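Favden posts results of gripper comparison run in simulation

06/11/2022
By staff reporter

KEVPORT - Engineering firm Favden has released the first results of a comparison of gripper fingers and arm controllers, carried out entirely in simulation before any hardware is bought for its new test bench.

The company ran 1323 grasp attempts over 8 household objects, using two sets of fingers and two controllers. One controller, called Waaka, plans the whole path before the arm moves. The other, Bokel, corrects the path as the arm approaches the object. Both were written in Kevport and have been used on the firm's packing line in earlier versions.

Favden said the purpose of the work was to settle which pairing should go forward to physical trials in December. The bench has room for a single arm, and changing the controller once it is installed would mean several days of lost time. 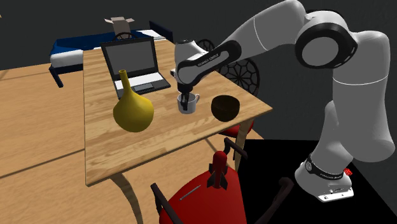

Mugs gave the two controllers their hardest work. A mug can be held by the handle, by the outside wall or from the inside, and the team allowed all three. For the inside grasp, the arm comes down over the table and lowers both fingertips past the rim, which leaves little room for error when the mug is a small one. A bowl standing next to it, as in this setup, also limits how far the hand can tilt on the way in. Waaka often stopped short and asked for a new plan when the bowl was close. Bokel kept going in most of those cases, but it touched the rim more often.

Across all objects, 900 of the attempts ended with the object lifted and held for the full test period. Favden counted an attempt as failed if the object slipped, if it was knocked over, or if the arm touched any other item on the table hard enough to move it.

The long, narrow fingers did better than the short, wide ones on mugs and vases. The short fingers had the advantage on flat items, where the longer pair tended to press into the tabletop before closing. The firm said it had not expected the gap on flat items to be as large as it was, and it plans to repeat that part of the test with a softer contact setting.

The tests were set in furnished rooms, with chairs and other furniture left near the table. An earlier round used a bare table only. According to the company, both controllers scored well in that round and the results did not help much in choosing between them.

Camera position was also changed during the work. Moving the virtual camera from the wrist to a fixed point above the table added 35 failed attempts for Waaka and made almost no difference for Bokel. The wrist position will be used for the physical trials.

Favden has picked Bokel with the long fingers as its first choice. Waaka will stay in the plan as a backup, and its stopping behavior near other objects is being reworked. The company cautioned that friction and object weight in the simulator were set from tables and have not been checked against real items. Those measurements are to be made on the bench before the December trials begin.

A full table of results, broken down by object and finger type, is available from the company on request. Favden did not give a price for the bench or say which suppliers it is talking to.

Filed under: Automation, Robot Arms and Grippers

Contact the newsroom | Copyright 2022, all rights reserved | Back to top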